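Règle de Jondesham

La règle de Jondesham est un ensemble d'usages relatifs à la manipulation d'objets domestiques par des robots humanoïdes. Issue d'un atelier tenu à Jondesham, elle comptait à l'origine 19 articles, dont 6 sont encore appliqués. Les autres traitaient surtout du vocabulaire.

Contenu

L'article premier impose un objet par compartiment. L'article 2 interdit de serrer un fruit plus fort que ne le ferait un client poli, formule que la version Moura a remplacée par un seuil en newtons, moins contesté et moins lu. L'article 4 veut que le contenant reste dans la main du robot ou au sol, jamais sur le lit. Les câbles, enfin, doivent arriver par le haut -- disposition adoptée à l'unanimité, après une pause.
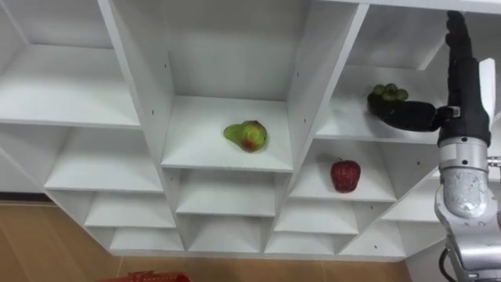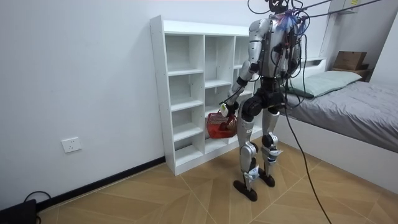 Manipulation devant une étagère blanche à casiers.

L'article 5 porte sur le compte rendu d'essai. Toute prise manquée y figure au même titre qu'une prise réussie, ce qui a sensiblement allongé les comptes rendus. La variante Flandar tolère jusqu'à 900 essais par dossier; au-delà, il faut en ouvrir un second, avec sa propre page de garde.

Critiques

Les utilisateurs de la plateforme Wulloleo reprochent à la règle de ne pas définir le mot « rangé ». Une annexe devait y remédier. Elle est annoncée pour septembre, sans mention de l'année.

Voir aussi

Préhension robotique
Sécurité des robots de service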